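FOOD PACKAGING, unit 6: flexible films and seals
Notes for section B (Dudás group)

Recap. Film has three jobs at once. Holds product, keeps moisture and oxygen out, sells. The last one fights with the other two, see windows.

Seals
- heat + pressure + dwell time. Change one, check the other two
- crimped seal = ridges, more grip than flat
- wrinkles in seal area are the usual leak path
- dust or crumbs in the seal, same problem. Clean jaws!!

Windows
Shoppers like to see the food. But light gets in, fats go rancid, colors fade. Dried goods cope better than nuts. Ask what the shelf lighting is before you pick a clear film.
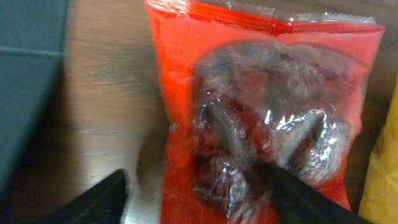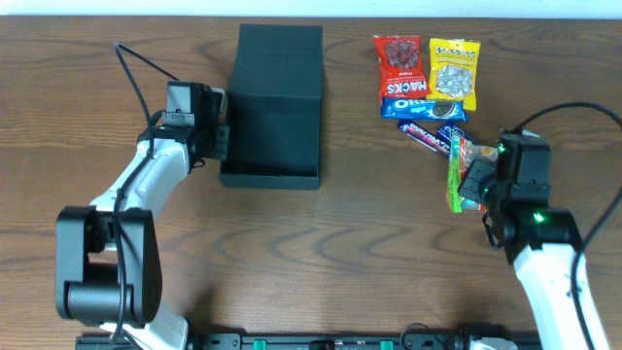
Red bag: crimped seal on top, clear window under it.

Water activity
NOT the same as moisture content, half of you mixed these up on the last quiz. Low aw = microbes can't grow, but food still picks up water if the film lets it thru. Texture goes first, usualy long before safety.

Reading: Lo Presti handout, the part on barrier layers. Skip the Walloletti case, we do it in January.

Homework: lot of 720 bags, 646 pass the leak test. Work out reject rate, then list two likely causes and how you would tell them apart. Show the math. Hand in to Etelka before lab.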